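黄色いランプ

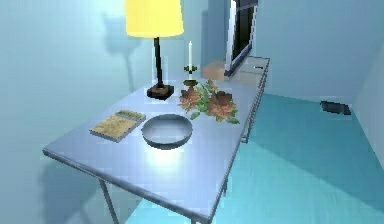

金曜、16時40分。残り945件。

グレレルの検品室は、もう検品室って呼ばれてない。札だけ残ってる。中でやるのは判定。画面に部屋が出る。机があって、ランプがあって、花があって、本があって。どれも計算で描いた部屋。マラトフに片づけを覚えさせるための、練習用の部屋だ。

私の仕事。部屋を見る。おかしいところがあれば赤、なければ緑。次。

前は本物を触ってた。燭台の脚のがたつき、器の縁の欠け、造花の葉の抜け。手袋を2枚重ねて、指の腹で縁をなぞる。一日800点。それで一人前と言われた。いまは一日2,000件、手袋なし。マウスだけ。指先がつるつるになった気がする。気のせいかも。

残り910。

ランプの影が壁に落ちてる。緑。ろうそく、火はついてない。緑。影の向きがおかしいやつは赤にする。最初の週はそれが全然わからなくて、影ばかり夢に出た。

隣の席、空いてる。五月までは人がいた。器の担当で、欠けを音で聞き分ける人。爪で弾いて、首をかしげて、はい駄目、って。画面の器は弾けないからね、と言って、倉庫のほうへ移った。倉庫もベンジェルンの搬送機が入って、歩く仕事はほとんどなくなったらしい。昼に会うと、足が太くなった、と笑う。

残り872。速い。今日は速い。

エカルの人が来る日は早く終わらせろと言われてる。エカルは機械を入れた会社。月に一度、数字を見にくる。一致率。私と機械の判定がどれだけ同じか。先月は高かった。褒められた。で、帰りの電車で考えた。ぜんぶ同じになったら、私はいらないんじゃないか。

主任に聞いた。主任は画面を見たまま、そういうもんじゃないよ、と。じゃあどういうもんですか。返事の前に内線が鳴った。

残り640。

黄色いランプの部屋がまた来る。よく来る。水色の壁、細長い机。誰も座ったことのない部屋。椅子もない。本は少し斜めに置いてある。誰かが読んで、置いて、立ったみたいに。誰もいないのに。計算で斜めにしたのか、斜めにしてって人が頼んだのか。聞ける相手がいない。

手が止まってた。12秒。画面の端に「離席中ですか？」と出る。いますよ。

緑。

17時半、通路の窓からラインが見える。マラトフが動いてる。本物の器を持ち上げて、向きを変えて、箱に入れる。ゆっくりだ。私よりずっと遅い。でも休まない。昼も食べない。欠けた器をそのまま詰めそうになって、止まった。赤いランプ。若い子が走っていって、器を抜いて、再開ボタンを押す。あの子は器を弾いたことがない。入ったときから、押す係だった。

席に戻る。残り311。急ぐ。

緑、緑、赤、緑。赤は床に沈んだ花瓶だった。こういうのは好き。わかりやすくて。

エカルの人が来た。薄い鞄。数字を見て、いいですね、と言う。来月から件数を増やせそうですね、とも。主任がうなづく。私も、たぶんうなずいた。

残り2。

最後から二つめ、床に沈んだ椅子。赤。最後、また黄色いランプ。影も机も器もちゃんとしてる。緑でいい。いいんだけど、右手をマウスから離して、爪で画面の器を弾いてみた。

こつ、と液晶の音。

鞄の人がこっちを見た。なんでもないです、と言って、緑を押した。

手袋はまだ引き出しの奥にある。明日は休みだから、月曜に持ってかえろうとおもう。倉庫の人にも、余ってないか聞かれてたし。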